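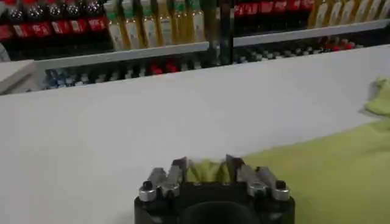
**Hovonberg Robotics – Data Collection Group**

Progress report, September 25, 2025

Hi all, a quick catch-up on the cloth-folding work you're paying for. We've now recorded 1,936 folding attempts for the Zirura model, and 1,395 of them passed review and went into the training set. Most of the rejects were grasps that picked up two layers when we wanted one, and I've kept them in a separate folder – Flerneck may want them later as failure cases.

I was a bit gloomy about the pass rate in March, so I'm pretty happy with where we are!

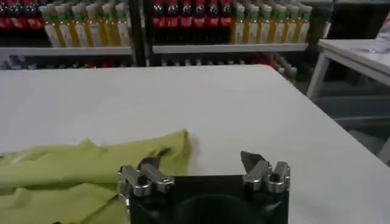
Grasping is still the hard part. The model does fine on a flat cloth and then gets confused as soon as the fabric is heaped up. So we've been starting more and more runs from a messy position, with the yellow-green cloth crumpled on the white table and the fingers wide open, and letting the operator work out where to go in. Those runs are slower to record (and to label, sorry to the labeling budget), but they're the ones the model learns the most from.

We also have roughly 215 runs where one arm does all the pinching and the other stays clear, and I'd like to double that before we move on to proper two-handed folds.

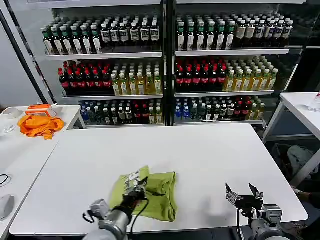
After that comes the Carré set, which is the same task with smaller, stiffer cloths. I'd need your okay on the extra operator hours by the next review, plus one spare set of fingertips.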